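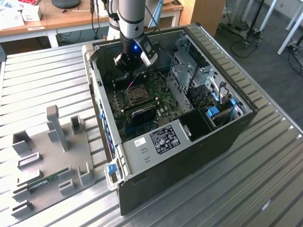

How do I get my handicap going again after two seasons off?

Posted by fairwaydodger, Tue 22 August

Hi all. I let my club membership lapse a couple of years back when we moved, and I've only just joined again, this time at Noltside (lovely course, brutal greens). Before the break I was a 14 and playing most weekends. Now I'm hacking it around in the mid 90s and I don't know where I stand for competitions.

The pro shop told me my old record is probably still sitting in the system under Cladotley, my last club. The office told me I should just start fresh. Those are two pretty different answers! There's a pairs event in October I'd really like to enter with my brother-in-law, and the sheet says both players need a current handicap by the time entries close.

So do I start over, or can I get the old number moved across? And if it does get moved, am I stuck playing off 14 while I shoot 95 every week? I don't want to let my partner down – he's paid for the hotel already. Any help much appreciated.

Replies

slicedbread_260

Don't start over. I went through this when I switched from Rees and it was painless once I got the right person. Your old scores don't vanish when you leave a club, the record just goes quiet. What you need is your old membership number, and then you ask Noltside to link you to that record instead of making a new one. I found mine on the back of an old bag tag in the garage, so check your bag pockets before you start emailing people.

If they make you a brand new record by mistake you end up with two, and then someone has to merge them. Mine got doubled up for a while and my scores were landing in the wrong one, which drove me nuts.

As for being stuck on 14 – you will be at first, yes. But get out and put in scores. General play rounds count, and so do nine-hole ones at my place, so you don't have to wait for a Saturday medal. Just sign in before you tee off, get a playing partner to check the card, and send it in the same day. I went up 2 shots in my first month back and it felt a lot fairer after that. There's a limit on how fast it can climb, so get going now if you want it to look right by October.

Oh, and talk to whoever looks after handicaps at the club, not the front desk. They can look at someone coming back after a long layoff and adjust the number if it's plainly wrong. Bring your recent cards and be upfront about it. Ours was really nice about the whole thing.

muddywedge

just play off 14 and enjoy it, its a pairs event. your partner can carry you for a day lol. I played off a silly low number for a whole summer and we still came third once

teebox337

I agree with most of what slicedbread said, but read the entry conditions for the pairs before you do anything else. Some events only ask for a current handicap. Others want a certain number of scores on your record within the past year, and if yours is that sort, the old 14 won't get you in by itself, however quickly it's moved over. The event I play at Zendasach is like that, and I got turned away my first year with a perfectly good handicap and hardly any recent cards. Still a bit sore about it.

If the sheet doesn't say, email the organizers and get the reply in writing. Then you know how many rounds you need and can work backward from the closing date. The evenings are getting short, so I'd do nine holes after work while you still can.

One more thing, check which tees the event is using. Your number of shots changes with the course and the tees, so your 14 might come out as 15 or 16 on the day anyway. That could take some of the sting out of it.

fairwaydodger

Thanks everyone! Found the old number in an email from Cladotley and sent it to the club this morning. The entry sheet says nothing about recent scores so I've written to the organizers too. I'm out for nine tomorrow after work, card in hand, and I'll probably lose a sleeve of balls on the sixth.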